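About Prindau

Prindau is a summer school for grown-ups who would like to write shorter letters. We teach plain business writing in one long upstairs room above the old Salgado bakery, which means you will learn to cut adverbs while smelling other people's bread.

Geum-ok Kong started the school after 30 years of answering complaints for an insurance firm. She had read one too many letters that began "Please be advised," and decided to do something about the people who send them. Her first class had 3 students, and 2 of them were married to each other. They still disagree over commas.

Man-sik Seo joined the following June to teach reports and minutes. He believes any meeting can be written up on a single page, and he has been to some very long meetings. Nhung Kim runs the evening group, looks after the library (around 200 books, most of them returned) and marks homework in green, on the theory that red upsets people. Green upsets them too – just more slowly.

We don't give grades or promise promotions. You get a desk, a pencil, a stack of your own old emails and a teacher who will ask what you meant. Bring a sweater in spring and something cool to drink in summer. The windows open, though two of them have opinions about it.

New students can write to Ah-rin So at the front desk. Please keep it brief. She reads them aloud.

Page last updated 2021-06-15
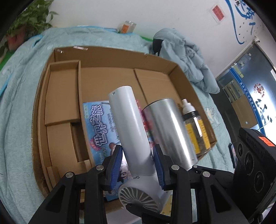
A handheld fan, for the warmer months.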